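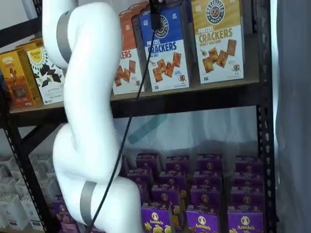

The first thing I learned about fight camp is that it smells like a wet dog wearing menthol rub. The second is that I have no head movement whatsoever. I'd signed up for an amateur kickboxing bout the way other people sign up for a pottery class – a friend dared me, I'd had a big lunch, and the form was only one page long.

The gym is called Norov. It sits above a tire shop, and when the guys downstairs fire up the impact wrench you can feel it in the bag chains. I'd been going to the beginner class for a while, mostly to hit pads and feel tough on the drive home. Fighting is another matter! In the beginner class, when you drop your left hand, the coach taps you on the ear with a pad. In camp, when you drop your left hand, a dental hygienist with lovely manners kicks you in the head.

She's my main sparring partner, by the way. She apologizes every time, and then she does it again.

My bout was set for October, three rounds, at the Flellano, an old dance hall that still has the mirrored columns. I was 81 kilos when I signed the form and I signed at that weight too, so I thought I was being clever. No cut, no sauna suit, no spitting in a cup. What I hadn't counted on was that I'd get so hungry from training that staying the same weight would be the hardest part of the whole thing. I dreamed about lasagna. I once drove past my own street because I was thinking about toast.
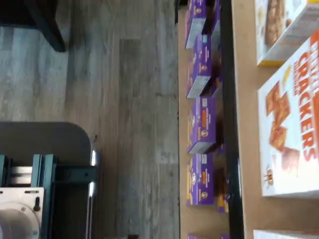 So how fit do you need to be before you spar for the first time?

Less fit than you'd think, as long as you can get through a full class without sitting down and your coach says you're ready. Light sparring is slow, and a good partner will match your pace. What wears you out is holding your breath, and everybody does that at the start.

I held mine so hard in my first session that I saw little silver fish. My coach made me hum after that. I mean it – I went round after round humming through a mouthguard like a broken refrigerator, and it worked, because you can't hum and hold your breath at the same time (try it).

The daily stuff was dull, and I came to love it. I skipped rope before breakfast in the parking lot behind my building. Then came 300 kicks on the heavy bag after work, 200 of them with my bad leg, which is the left one, which is also the one I stand on when I'm panicking. By the middle of camp my shins had gone from purple to a sort of mustard. My mother asked if I'd been in a car accident and seemed a bit let down when I said no.

Then there was the trip to Jarden. That's a bigger gym across the river, with an actual ring and actual pros, and our coach takes people there so they can find out what strangers feel like. I got put in with a teenager who was half my age and looked like he'd been drawn with a ruler. He switched stances, I admired it, and I was on the floor. Nobody laughed. He helped me up and showed me what I'd been doing with my feet, and I learned more from him in five minutes than I had in a month of watching videos on the couch.
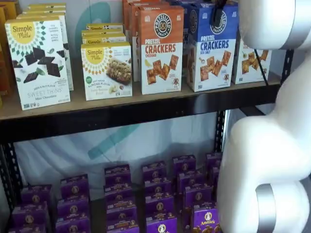 I went home that night and wrote down everything he'd told me on the back of an electric bill. Lead foot outside his lead foot. Stop leaning back. Look at the chest. I still have the bill, and I did eventually pay it.

Fight night itself went by in a blur of tape and Vaseline. Wiriya, the little promotion that ran the show, had us all warming up in a coat check room, red corner on one side and blue on the other, pretending very politely that we couldn't see each other. My opponent had brought a banana and offered me half. I took it. Ten minutes later he hit me so hard with a right hand that I tasted it again.

I lost the first round badly, won the second, and in the third we were both so tired that we mostly hugged. The decision went to him, split, and he earned it. My hygienist was screaming from the second row the whole time, and on the video you can hear her yelling at me to hum.

I've signed up for another one. Same hall, same weight, and I've already asked for more rounds with the teenager.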